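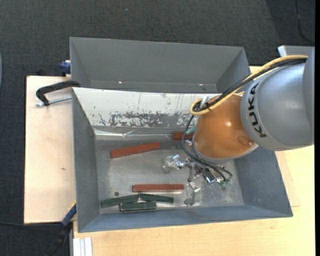 Trucos de taller: ¿aprende sola la pinza a coger piezas?

Imprimir | Enviar por correo

Categoría: Taller y bricolaje > Automatización

Cisard ha publicado un método para que un brazo aprenda a vaciar cajones a base de repetir: 3000 intentos de agarre, sin que nadie le marque los puntos. Dan un 55 % de aciertos con piezas amontonadas. A mí me parece poco para tanto ruido. Antes de copiarlo en casa, mire cuántas piezas distintas usaron y pregunte qué cuenta como acierto.

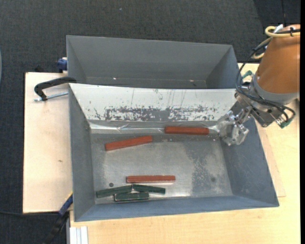
El montón es lo que decide la cifra. Una pieza suelta la coge casi cualquier programa; tres tacos verdes apilados junto a la pared del cajón ya son otra cosa, y el artículo mete los dos casos en la misma media. Si prueba algo parecido, apúntelos por separado.

Sujete el cajón con un sargento a la mesa. Repita 50 veces antes de tocar ningún ajuste.

Comentarios (2)

millet: Con 5 piezas yo saco lo mismo a ojo.

endov: ¿Y con tornillos? Eso no lo prueba nadie.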